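Home Projects Reports Land and Lots Contact

Pickering Lots - Progress Report to the Lender, February

1. Purpose and period

This report covers work on the Pickering residential subdivision from the last drawdown to the end of February. It follows the order of the reporting schedule in the loan agreement: approvals, civil works, house construction, sales, cost, program and risk. Items closed in the previous report are not repeated.

The approved layout provides 60 lots in two stages. Stage 1 has 41 lots and Stage 2 has the remaining 19. All figures for sales and titles refer to Stage 1 unless stated.

2. Approvals

The engineering plans for Stage 1 were approved with two conditions. The first asks for a revised detail at the culvert headwall, with a deeper cutoff wall on the downstream side. The revised drawing has been lodged and accepted. The second asks for a street lighting layout signed by the electrical designer. That layout is with the designer now and is expected back before the next report.

The Stage 2 plan is unchanged in outline. The planning office has asked for one lot boundary to be moved so that an existing drainage easement falls entirely within the reserve. The change takes 41 square meters from the affected lot, which remains above the minimum size. No other lot is altered and the yield stays at 19.

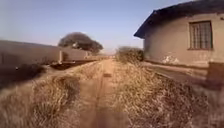
Figure 1. Dirt track with dry grass verges.

3. Civil works

Komano holds the civil contract. Bulk earthworks on Stage 1 are complete and the compaction results have been received for all fill areas. Two results in the northern fill fell below the specified density on first test. Both areas were ripped, re-rolled and retested, and both passed. The test certificates are in Appendix B.

Sewer is laid to 38 of the Stage 1 lots. The last three lots sit at the low end of the main and depend on a manhole that has to be built deeper than drawn - the existing trunk sewer was found lower than the utility records show. Komano has priced the extra depth as a variation. The superintendent has assessed the price and recommends acceptance.

Water main installation has started from the southern connection, with 296 meters of pipe laid and bedded at the end of the period. Pressure testing will be done in one pass once the loop is closed. Stormwater pits are on site but the lids are not. The supplier has given a March delivery.

Road boxing has not started. It was programmed for the second half of February and has moved to March so that the deeper manhole can be finished first. Opening the pavement twice at that point would cost more than the delay.
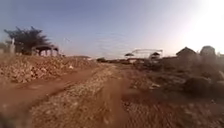
Figure 2. Track surface, loose gravel and small stones.

4. House construction

Zusex is building under the house and land package and offers three plans. The smallest is a two-bedroom plan for the narrow lots. The other two are a three-bedroom and a four-bedroom plan that share the same kitchen, laundry and bathroom core. Sharing the core lets the builder order cabinets and fixtures in one batch, and the current price list assumes this.

Changes made to the plans during the period are as follows. The hallway linen closet in the three-bedroom plan has been widened. The garage entry door in the four-bedroom plan now opens into the laundry and no longer into the living area. Buyers in the first round asked for both changes often enough that Zusex has made them standard. The effect on the base price is nil for the closet and small for the door, and the builder has absorbed it for contracts signed before the end of March.

Slab designs are complete for the first group of contracts. The soil report classes most of the lots as moderately reactive and four as highly reactive. The four will need a stiffer slab. Buyers of those lots have been told in writing, and the added cost has been met from the site works allowance in each contract.

Selection appointments are running at the normal rate. The most frequent cause of delay at this stage is a buyer who has signed off colors but not electrical. Zusex now asks for both at the same appointment, and the time from contract to permit lodgement has shortened as a result. 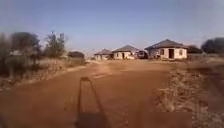
Page last changed: February

5. Sales and settlements

At the end of the period 27 of the Stage 1 lots were under contract, against 22 at the previous report. Of these, 19 are packages with Zusex and eight are land only. One contract was canceled when the buyer's finance was declined, and the lot was resold within the period at the same price. It is counted once.

Unsold Stage 1 lots number 14. Interest has been weakest in the lots backing onto the collector road. The sales agent has proposed a $300 monthly rent credit to package buyers on those lots for the duration of the build, capped at six months. We support the proposal. It is cheaper than a price reduction and does not affect the valuation of the neighboring lots. Lender consent is requested under the incentives clause.

Settlements remain tied to registration of titles. The sunset date in the land contracts is not under pressure on the present program.

6. Cost

Expenditure to date is within the approved budget for the stage. The deeper manhole will be charged to contingency. The re-rolling in the northern fill was at the contractor's cost. Design fees for the lighting layout are over the allowance, and the overrun has been offset by a saving on survey set-out.
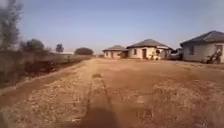
The contingency balance after these items stays above the floor set in the loan agreement, so no top-up is proposed with this drawdown. The quantity surveyor's certificate is attached as Appendix C and agrees with the claim.

7. Program and risk

Practical completion of Stage 1 civil works has moved by three weeks. Two of those weeks come from the manhole and one from the pit lids. Komano has not claimed extension costs for the lids.

The main open risk is the electrical connection. Jumenov, the contractor for the underground supply, has confirmed its crew for April but not the date of the changeover at the existing line, which needs a planned outage. If the outage slips, titles slip with it by the same period. We have asked for a written date and will pass it on when received.

The second risk is the highly reactive lots. If further testing moves any of the adjoining lots into the same class, the site works allowance in those contracts may not be enough. Testing on six lots is booked for March.

8. Actions requested

Release of the current drawdown against the certificate in Appendix C.
Consent to the rent credit described in section 5.
Acknowledgment of the revised completion date for Stage 1 civil works.

The next report will cover March and will include the pressure test results for the water main if the loop is closed by then.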